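Why Does Your Plate Feel Cold? The Hot and Chilly Secrets of Your Kitchen
by Philomena Gilmartin
Jun 5, 2019

Try something for me. Go into the kitchen in your socks and stand on the mat. Now step onto the tiles. Brrr! The tiles feel much colder, don't they? But if they've been in the same room all night, the mat and the tiles are very nearly the same temperature. So what is going on?

The answer is that your skin is a bit of a trickster. It doesn't measure how cold a thing is. It notices how quickly heat is leaving YOU. Your body is warmer than the room, so whenever you touch something cooler, heat travels out of your skin and into it. Tiles carry that heat away fast. A fluffy mat is full of tiny pockets of air, and air is a slowpoke at moving heat, so your toes stay cosy.

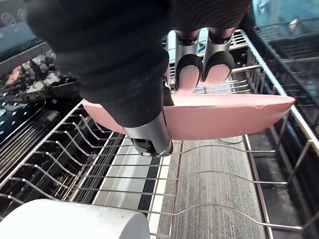 Things that let heat race through them are called conductors. Metals are the champions here — think of a spoon left standing in hot soup (ouch!). Things that slow heat down are called insulators. Wool, cork, feathers and foam are all good ones, and so is the fur on a possum.

When I visited the Grade 4 class at Dradwood in April, a boy called Sekar Lubis asked me a brilliant question. If a woolly jumper is warm, would it melt an ice block faster? Everybody had a guess, so we tested it. We wrapped one ice block in a jumper and left another bare on the bench. After 25 minutes the bare one was mostly puddle and the wrapped one was still a good solid lump! A jumper doesn't make heat. It slows heat down, whichever way the heat is going.

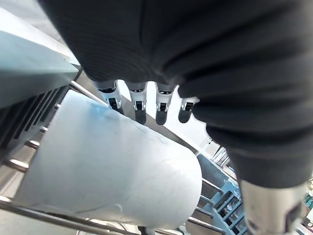

You can do your own test at home. You'll need a metal spoon, a wooden spoon, a plastic spoon, a little butter and three beads. Ask a grown-up to pour some hot water from the tap into a mug. Stick a bead near the top of each handle with a dab of butter, then stand all three spoons in the mug and watch. Which bead slides first? Write down your guess before you start — scientists always do!

Words to know
Conductor: something that heat moves through quickly.
Insulator: something that heat moves through slowly.
Temperature: how hot or cold a thing is.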